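Corkus — progress report to Berkmont, second period
From: Khairul Sinaga
Kitchen handling work, Stanport site

Sorry for the shape of this, written between runs. The budget sheet comes separately. You asked for the stop fault to be covered properly and not in one line like last time, so most of the report is that.

Short version

Arm stopped on us six times this period while it was near the counter. All six now look like the wrist cable. One of them was a safety matter and is written up as one below. No injuries, nothing broken in the kitchen. Pick and place work is behind the plan you have. Navigation is on plan. We are not asking for more money, we are asking to move one milestone.

Where the work stands

Driving between stations in the kitchen: done, signed off in February, no changes since. Still slow on the glossy tile when the overhead lights are on full, the floor glare confuses the depth camera and the base creeps. Known, tolerable, not fixing it this period.

Counter approach: works from the straight run. The inside corner is the hard one. The arm has to fold back over the countertop and the wrist ends up turned almost as far as it will go. This is where five of the stops happened. More on that further down.

Pick from rack: 3,341 logged attempts on the round pucks since the start of the project, most of them before the faults began. Success rate is in the sheet, I don't want to quote it here until the attempts that ended in a stop have been taken out or counted as failures. We disagree about which in the team. My view is they are failures. If the arm stops with a puck in the fingers then the puck did not arrive.

Clear materials: still a pain. The clear rack is close to invisible to the depth camera and strong light makes it worse. The wrist camera does better. We teach the rack position by hand at the start of each session and it holds unless somebody bumps it.

Fault history

First stop was put down to a loose connector. Reseated it, ran fine the rest of the day. Second stop, same message in the log (loss of encoder signal, wrist), connector reseated again and a tie put on it. In hindsight that tie made it worse, it took slack out at the wrong end.

Third and fourth came close together, both in the corner, both while the wrist was turning outward with the arm low over the counter. By then we had stopped believing in the connector. Swapped the controller board with the spare. No difference. That cost us most of a week and I would not do it in that order again.

Fifth was the safety one.

Sixth we caused on purpose, with the speed right down and a hand on the stop button. Same pose as the fourth, moved the cable by hand with a plastic rod, signal dropped out every time it was pulled toward the bracket. Left alone in the same pose, no drop out. So that is the cause as far as I am concerned, there's a break in one of the cores close to the bracket and it opens when the loop is pulled. 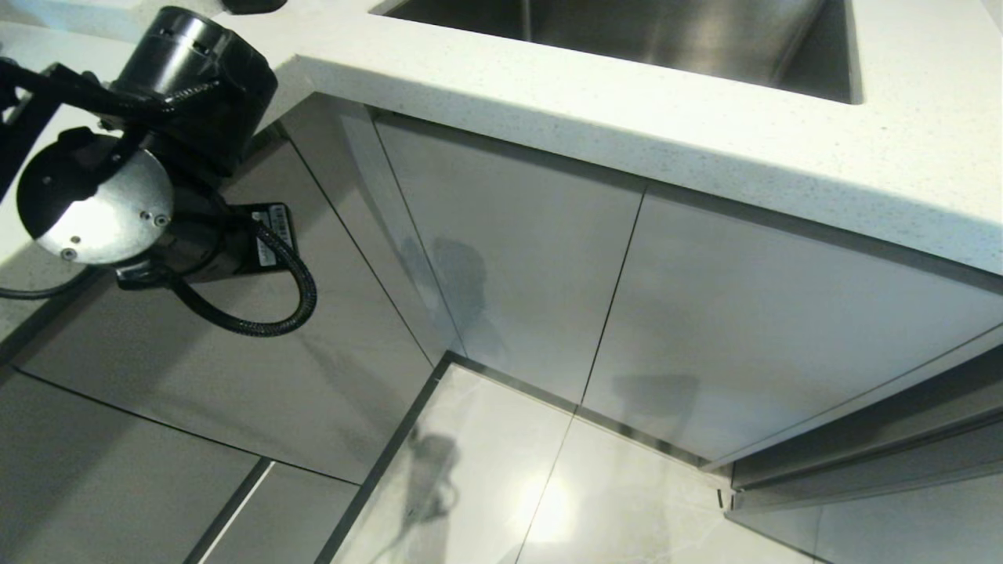
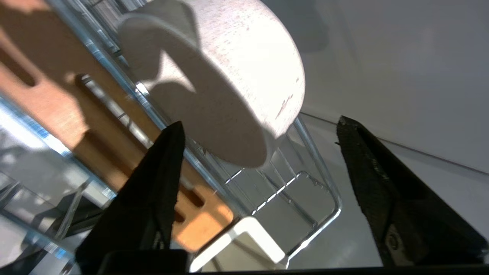

Page last changed 3 Jun 2023

The sagging loop of braided cable in the first picture is the part this report is about. Look at how far it drops away from the wrist before it comes back up to the housing. In most poses it hangs clear and does nothing. In the corner, low, with the wrist turned out, it can catch on the front edge of the countertop, and then the arm keeps going and the cable doesn't.

Second picture is the rack end of the job, from the wrist. The hard shadows on the puck and the board are what the vision side has to cope with there. Not related to the stops.

The fifth stop

Setting this out in full as your safety form wants it, and the form itself follows once it's been signed at Stanport.

What happened. Arm was returning from the corner with nothing in the fingers. Signal lost, controller called a stop, brakes should come on at once. Instead the arm sagged at the shoulder before the brakes held, and the wrist housing came down on the countertop. Not hard. A person was inside the marked zone at the time, reaching in to straighten the rack, because the arm looked as if it had finished. It had not finished. Nobody was touched.

Two things wrong there and they are separate.

One, the sag. When the encoder signal goes, the controller tries to recover it before it gives up and brakes. During that try the arm is held on an old reading. Near full reach that is enough for it to drop. The setting is a supplier default and we had never looked at it. It is now set to brake straight away with no recovery. The price is that any small glitch ends the run and you walk over and restart. Fine by me.

Two, a person in the zone with the arm live. That is on us and on me in particular as I was running the session. The rule was written down, and the rule was that you wait for the light. The light is on the base, and when the arm is folded over the corner you can't see it from the rack side. So people had got used to judging by whether the arm was moving. Rule changed: nobody goes in unless the stop button is pressed in and the person running the session says so out loud. Second light ordered, to go at the rack side. Not arrived.

After a restart the arm takes 11 minutes to go through its checks and re-teach the rack, so you can see why people were tempted to lean in and fix things quickly. I mention it as it will come up again, the new rule makes sessions slower and the temptation is still there. Trying to shorten the checks.

What has been changed

Cable: new one fitted, same type, as that was what we had on the shelf. So the routing is fixed but the cable is no tougher than the old one. Petridis are making us one with a strain relief molded at the bracket end. Quote accepted, waiting on delivery.

Routing: shorter loop, held to the link by a sprung clip so that it takes up slack when the wrist turns in. The tie is gone. Checked by hand through the full wrist range with the power off, no pull at either end. The pictures are of the arm before the reroute.

Motion: wrist no longer allowed to turn out when the arm is below a set height over the corner. It lifts first, then turns. Adds time to each pick. The planner sometimes refuses the corner alltogether now and has to be asked again, I think the limit is a bit too tight but I would rather loosen it after the Petridis cable is on.

Controller: brake setting as above. Old board back in, spare back on the shelf, both tested fine.

Logs: we were throwing away wrist temperature and current after each session to save disk. Keeping them now. Would have helped.

What has not been done

No run of full length since the reroute. Short sessions only, all with a person on the button. No stops in those but they are short and I don't read much into it.

The depth camera on the arm side was knocked during the fifth stop and has been re-aligned by eye. Needs doing properly with the target. Until then take any placement accuracy from the later sessions with caution, there's a note in the sheet against the ones affected.

Old cable not yet opened up. I want to cut it and see the break, and the electronics people at Stanport have said they'll x-ray it first if we are patient.

Request

Milestone 3 in the plan is an unattended run of 1,000 picks, corner included. We can't do unattended with the cable we have and the second light missing. I am asking to split it. Straight run of the counter first, attended, on the current due date. Corner and unattended moved to the next period, start date to be set once the Petridis cable has been in for a fortnight without a stop.

If Berkmont would prefer to keep it as one item and move the whole thing, that works for us too, but then there will be nothing to show at the review apart from driving around. Please say which, I need to book the kitchen.

Spend

Under on travel, over on parts (cable, clip, light, and a replacement for the rod which got caught in the clip). Net is within the line. Staff time on the fault was a lot more than the plan allowed for and came out of the vision work, so the clear rack detection has barely moved. It is the thing I am most unhappy about after the safety one. Plan is to get back on it as soon as the attended sessions stop needing two people.

Open questions for you

Does the safety form go to the same address as last year? The one on your template bounces.

Do you want the raw stop logs or is the summary enough? They are big.

Is there any objection to us sharing the sag finding with the other project on the same controller? I'd like to do this soon, they probably have the same default set and they run nearer to people than we do.

Signed form and budget sheet to follow. Reachable at Stanport most mornings.

K. Sinaga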